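The Plant on the Second Table

Reading time: 2 min

The tenancy of the Tuleck floor was to end in May, and the firm of El-Sayed had issued a notice on the matter of personal property. Items left on shared tables after six in the evening would be considered surrendered. The notice ran to 2 pages and was signed on behalf of the Office of Premises.

Châu Từ had drafted it. She had also drafted the inventory, which listed 396 articles by number, location and intended destination. Desks were to go to Destton. Lamps were to be returned to the supplier at Esten. Article 260 was entered as "plant, potted, green," and the column for its destination had been left blank.

It had been blank for three weeks. The plant had no owner in the register. It predated the register, and two former heads of department, when written to, replied that they had understood it to belong to the other. 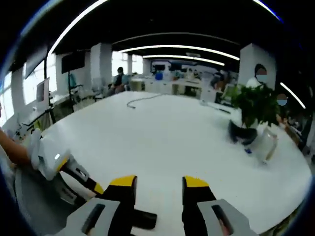
The rules permitted an officer to assign an unclaimed article to any department willing to receive it. Châu Từ wrote to four. Accounts replied that it had no window. Records replied that soil was not allowed near paper. The remaining two acknowledged her letter and assured her that it would receive attention.

At a quarter to six on the last evening she went down to the white table with the inventory under her arm. The lights were still on along the black ceiling. She moved the plant a short way toward the edge, so that the movers would not miss it, and then moved it back. The leaves were thick, and she found a dry one near the stem, which she removed and placed in her pocket, there being no provision for it in the schedule.

The penalty for an incomplete inventory was a deduction of up to 2,000 from the deposit. She had explained this to others many times, in the same even tone, and had never thought it an unkind rule.

She sat down and uncapped her pen. In the column for destination she wrote the number of her own apartment, and beside it, as the form required, the name of the receiving officer. Under "condition" she wrote "good." Under "reason for transfer" she considered several phrases in ordinary use by the Office and left the space empty.

At six the bell rang on the floor below. She initialed the page, took the pot in both hands, and waited for the elevator.

Related stories
The Keeper of Spare Keys
A Letter to the Esten Office
Minutes of a Short Meeting
The Winter Coat Register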